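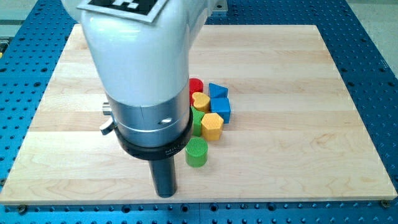

蒙德森(Mondesen),一月

拿一根黑色的细杆去推几块彩色积木,外行看了多半会笑,觉得这么大一条白色机械臂,干的活儿我家孩子三岁就会了。可我在这类桌子旁边待的年头越长,就越觉得桌面推积木是个很能看出一个实验室规矩好坏的活儿,好坏都摊在那块木板上,藏也藏不住。所以我想趁着年初大家手头还不太忙,絮叨几句关于规矩的事,尤其是那些大家都觉得太小、不好意思写进正式文件里的规矩。

先从木板说起吧。板子前面两个角上拧着螺丝,固定在下面蓝色的孔板台面上,就这么两颗黑乎乎的螺丝头,我看着心里就踏实。我见过太多把板子直接往台面上一放就开工的做法了(我自己早年也这么干过,不必替谁遮掩),推上半天,板子跟着积木一起挪了几毫米,标定就悄悄地不对了,而数据还在一条一条往里存。去年我们蒙德森这边清理旧数据,一共3,729条推动记录,最后舍掉了1,647条,原因查来查去,大半都和板子或者台面动过有关。那几个星期过得很不愉快,可也正是那几个星期,让我下决心把"底板必须固定,固定点每天开工前用手摸一遍"写成了条文。

写条文这件事,同行里是有不同意见的。我在斯堪杜沃拉(Skanduvora)参加过一次关于共享测试规程的讨论,那个项目想让几家实验室用同一套办法做桌面操作,好让结果能放在一起比。草案发下来,144条,装订得很漂亮,读到一半我就开始走神。里面什么都有,连手套该放在哪个抽屉都规定了,可是关于积木的摆放,只有一句"物体应置于合理的初始位置"。什么叫合理呢?红圆柱、蓝方块、黄色的心形块挤成一堆,离得那么近,末端的杆子一探过去,碰到的是哪一块,碰到之后旁边那块会不会跟着动,全看起始的时候它们怎么挨着。要是甲实验室每次都把积木散开摆,乙实验室每次都让它们挤在一起,两边的成功率写在同一张表里,我是不敢看的。

我的主张很简单,也不怎么讨人喜欢:规程宁可短一些,但初始状态必须写清楚。哪些形状,什么颜色,哪一面朝上,彼此之间留多大空,是随机摆还是照着样图摆,随机又是怎么个随机法。很多人说"随机",意思其实是"我随手一放",而人的手是有习惯的,右撇子随手一放和左撇子随手一放就不一样,早上放的和快下班时放的也不一样。我们后来改成由程序给出位置,人照着摆,摆完拍一张俯视照片存档,每次多花大约4分钟。有同事抱怨过,抱怨得也有道理,一天下来确实少跑好些轮。我陪着他一起摆了几天,摆到后来两个人都不太说话了,不过那批数据到现在我都敢拿出来给人看。

形状也值得多讲两句。圆柱推起来会打转,三棱柱的尖角会顶住邻居,六棱柱介于两者之间,心形块最调皮,从凹口那一侧推和从圆瓣那一侧推,走的路完全两样。可是翻翻报告,绝大多数只写"若干木块",仿佛它们都是一个脾气。我曾经为了弄明白别人的一个结果,写了三封信去问他们到底用的什么形状,回信很客气,说记不太清了,应该是方的居多。我一点都不怪他们,当时没有哪条规矩要求他们记。可是您想想,花了那么多钱买来的设备,那么多人的时间,最后卡在一句"应该是方的居多"上面,总归叫人惋惜。

再说标记。机械臂上部贴着一块黑白方格的定位标记,这东西用过的人都知道好处,也都知道它的毛病:贴的人总觉得贴上去就完事了。标记会翘边,会沾灰,会被擦设备的人顺手擦花一角,贴在弧面附近的还可能受力变形。我主张给每一块标记都立一张小卡片,写上哪天贴的,哪天复核过,复核时误差多少,换新的时候旧的别扔,夹在卡片后面。我们用诺沃(Novow)的记录表来做这件事,表格本身平平无奇,字还有点小,但它有一个我很喜欢的地方,就是上一次复核没有签字的话,下一次的空格是灰的,填不进去。好的规矩大概就该有这么一点点不通融。

至于末端工具,我的意见可能更老派一些。细杆一类的推杆,伸出法兰多长,前端是什么形状,都应该量好写下来,换过之后重新量。推杆尖离木板有多高,同样应该写进参数里,别只留在某个人的脑子里。高了,矮一点的东西会从底下溜过去;低了,木板上就会添一道划痕,浅色的木头又特别显划痕。弗拉纳根(Flanagan)那栋楼里的老操作手册上有一条,说是每次降到工作高度之前先停一下,由人看过再往下走。后来年轻同事嫌慢,在软件里加了限位,就把这一条删了。限位当然要加,我举双手赞成,可我还是劝他们把那一眼留着。软件的限位相信的是标定,标定相信的是标记和底板,而底板,我们前面说过,是会自己挪窝的。

说到人和机器之间的距离,我也想多啰嗦一句。推积木这种活儿速度慢,力气小,东西也可爱,红红绿绿的,很容易让人放下戒心,伸手进去扶一块倒了的圆柱,想着反正就一秒钟。我自己定的规矩是,手进入木板上方之前,机械臂必须处于停止状态,并且由伸手的那个人自己去按停,别人代按不算。这一条我们组里从来没有商量的余地,来参观的客人也一样,哪怕客人是专程坐了半天火车来的。客人一般都能理解,有一位还回去照着改了他们自己的规定,给我来信说了这件事,我高兴了好几天。

我知道有些读者会觉得,这些都是婆婆妈妈的小事,规程应该管大的方面,管评价指标,管安全等级,细枝末节交给各家自己去把握。这话我年轻的时候也说过。可是评价指标定得再漂亮,底下垫的也还是这些小事,而且小事有一个好处,它便宜。拧两颗螺丝,存一张照片,填一张卡片,都不需要申请经费。各家自己把握当然也行,只是请把怎么把握的写下来,附在结果后面,哪怕字写得潦草一点,让隔着几百公里的人能照着再摆一遍。

斯堪杜沃拉那份草案下一轮还要征求意见,我打算把初始状态和标记复核这两段寄过去,手套抽屉那一条,我也会建议他们删掉。要是您手上有自己用惯了的摆放办法,不管是画在纸上的还是写在程序里的,也请寄一份给他们,附上形状和尺寸。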